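Tudeck Washed Cotton Flat Sheet

Double, white
£65.00
Item 314
In stock at Stomham, order in for Polholm

Colour: White / Oat / Slate
Size: Single / Double / King

Add to basket
Save for later

What I think of it

I've sold a lot of bedding over the years and I'll admit I was slow to come round to the washed sort. My mum ironed everything, pillowcases included, and a bed with creases in it felt like a bed somebody had just got out of. Then I took one of these home over a wet weekend in December, put it on our own bed without going anywhere near the ironing board, and that was me sold (my husband didn't notice a thing, but he wouldn't).

It's a plain cotton flat sheet, washed before it's hemmed, so it comes out of the packet already soft and a bit rumpled. No stripe, no piping, no fancy edging. The cotton has a bit of weight to it too – you can feel it when you shake it out over the mattress – and it doesn't cling or slide about in the night. I sleep hot and I've had it on in July with just a blanket folded at the bottom for the small hours.

If you like a hotel bed, all crisp and tight as a drum, get the Uçar percale instead. It's a lovely sheet and I'd never talk anyone out of it, but you do have to iron it.

Sizes

Single: 180 x 260 cm
Double: 230 x 260 cm
King: 275 x 275 cm

I've been generous with the length so there's plenty to tuck in at the foot and still fold back over your duvet or blankets at the top. If your mattress is one of those very deep ones with a topper as well, go up a size. Lots of people do that and use the extra at the sides.

Washing and drying

Wash at 40 with whatever powder or liquid you normally use. You can go up to 60 now and again if you need to. Please skip the fabric softener, it leaves a sort of coating on the cotton and the sheet ends up feeling flat and slippery after a few months.

Line drying is best if you've got the space. Give it a good hard snap at each end before you peg it out and most of the deep creases will drop by themselves. In the tumble dryer, use a medium heat and take it out while it's still the tiniest bit damp. I fold mine straight off the line and put the whole set inside one of its own pillowcases, so I'm not hunting through the airing cupboard at bedtime!

The white can go a bit grey if you wash it with darks, same as any white. A scoop of oxygen bleach and an overnight soak in the bath will usually bring it back. Don't use chlorine bleach on the Oat or the Slate.

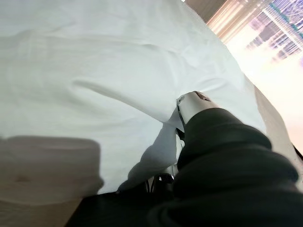 Delivery and returns

Delivery is £4.50, or free if you spend more than £75. You can also pick up from the shop in Stomham at no charge, just bring your order number. Polholm collections go over on the van on Thursdays, so order by Wednesday lunchtime if you'd like yours that week.

You've got 30 days to send it back if it's still folded and unwashed. If you've washed it and there's something wrong with the stitching, ring me and we'll sort it out.

Goes with

Tudeck washed pillowcase, pair – item 464
Tudeck washed duvet cover – item 522
Uçar percale flat sheet

Customer reviews

"Bought the double in white for the spare room and it's ended up on our bed. Very soft straight away. I'd have liked a slightly deeper hem at the top but that's me being fussy. Ordering the pillowcases next."
Nikola Grabowska
Sunday, February 17, 2019

Write a review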